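Forums New posts Search Log in
Fleludside Home Forum > Bedroom > Beds and mattresses > Upholstered headboard, channel panels, gap at mattress

fenwick_35
The mattress is bare at the moment, so I measured the gap between it and the headboard: 2 inches at one end, less at the other. The headboard is gray fabric in vertical channels with a pale wood edge. Bed is a Wastivent. Do I shim the headboard or move the mattress?
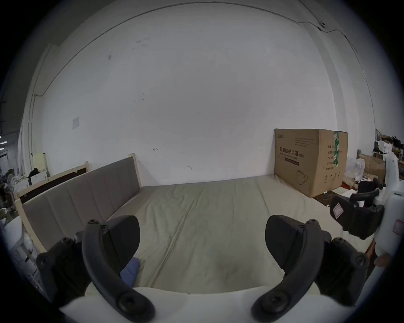

plumbline replied: Move the mattress first. Push it square to the side rails, measure both ends again, and only then touch the bolts. On mine the 13 mm bolts had backed out – a quarter turn each closed most of the gap.

oatgrass
Disagree. A channeled headboard compresses where people lean on it. Push the mattress tight and the fabric wears along the top edge of the mattress. I leave a finger's width and fill it with a foam strip.

fenwick_35
Foam strip under the sheet or outside it?

oatgrass
Outside. Mine is a Kälin offcut, 100 mm wide, trimmed with a bread knife.

plumbline
Foam hides a loose joint. Check the bolts anyway.

tallow
Before the sheets go on, vacuum the channels from top to bottom with the narrow nozzle. I would also put a Clinix cover on the mattress now. The creases in a new cover drop out after a night or two.

fenwick_35
Bolts were loose on one side. Gap is even now, still wider than I want. Will try the strip in March.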